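Clurnel floor marking kit, review after one season

Posted 2025-11-16 by the Histunico workshop blog

We bought this kit in February for our two-arm cell at Villalobos. The price was 480 dollars with tape, a long ruler and a printed guide. I wanted straight lines on the floor, so that after each repair we can put the arms back to the same positions without a long search.

Laying the grid took me 4 hours. The guide is clear, but it says too little about how to start from the robot base. I started with the line under the middle of the base flange and measured everything else from it.
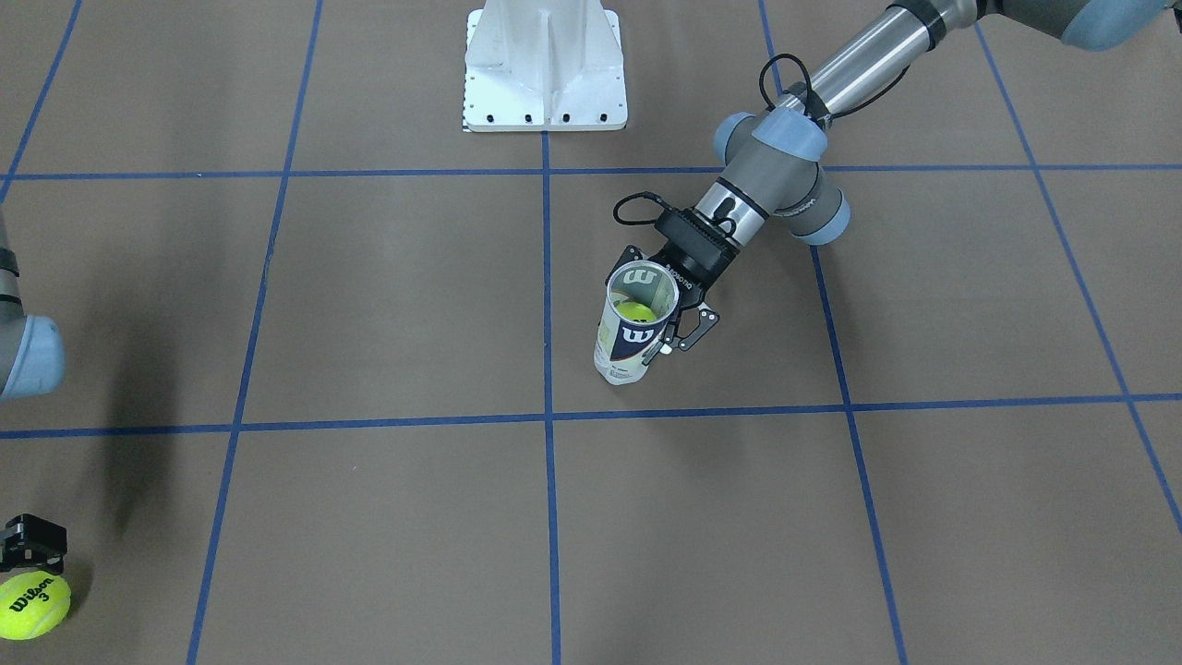
2 min read

The can and ball task is our usual check after service. One gripper holds the tennis ball can with the mouth up, the other works with a ball, and the blue lines give me a reference for both.

Good points: the blue is easy to see on our grey-brown floor, and the tape did not lift in 3,000 cycles. Weak point: the ruler is too flexible. I changed it for a Jenar steel one, and my second try was much better.

I would buy it again, but with my own ruler.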